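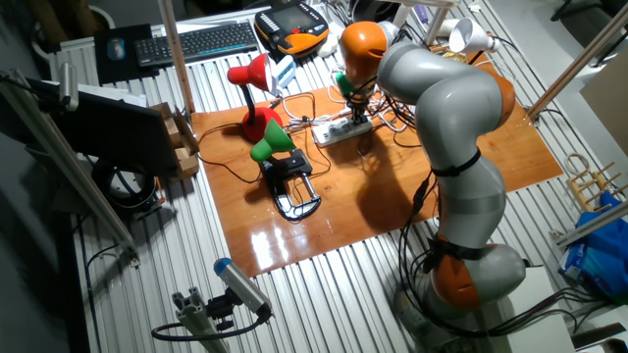
8 min read

3. The Build

3.1 Workshop and arm

The work was carried out in a shared workshop in Verkthorpe, where the authors rent one bay and borrow a good deal of the next one. Our question was modest. Can a used collaborative arm, set up by two people with day jobs, learn to switch ordinary desk lamps on and off without breaking them? We call the system Relberg, after the street where we bought the first lamp.

The arm came from a packaging plant that had closed. It is bolted to a slatted aluminum table, which we would recommend to anyone who owns a wrench and enjoys using it. Cables run along the outside of the arm under black straps. An earlier plan involved a proper cable guide, and the plan remains a very good one.

3.2 The work surface

Lamps slide on bare aluminum slats, so we laid a wooden board across them. The board is glossy, which looked handsome until the first vision tests, when the segmentation step reported lamps in places where we had put none. Syahrul Nair proposed sanding it. Lenuța Anghel, who had varnished it, proposed fixing the software. The software was fixed.

Figure 1. The work cell, with red, green and white desk lamps and the shared power strip on the board. The teach pendant and the keyboard lie at the far end of the table.

3.3 Lamps and power

As Figure 1 shows, the lamps do not all face the same way. We tried neat rows in November and the arm did well, mostly by memorizing the rows. Since then the lamps have been placed by whoever arrives first, and the results are worse and more believable.

The power strip stays in the middle of the board. This is poor housekeeping and good science, as cords are what a real desk has most of. The planner treats each visible cord as a region to cross at a safe height. It does not yet understand that a cord pulled at one end will move a lamp at the other - a lesson it shares with both authors.

3.4 Trials

Each trial began with the arm raised and ended when the target lamp changed state, when the arm gave up, or when one of us reached for the stop button. We ran 600 trials, of which 200 used a lamp position absent from training. Trials were run in the evening, after the Turunen band saw next door had gone quiet. Its vibration had been showing up in our force readings as what we briefly took for a discovery.

Failures were sorted by hand. The largest group were near misses, in which the arm pressed the air beside a switch with complete confidence. Snagged cords came next. We logged 4 tipped lamps, all of which still work, although one now leans when it thinks it is alone.

Comments (3)

dultero_fan
Did you try the Dultero planner for the cords? We had decent luck with it on garden hoses, if you can stand the config files.

M.
Please sand the board.

benchrat
How high is "a safe height"? I looked in the appendix and it only says "see Section 3.3".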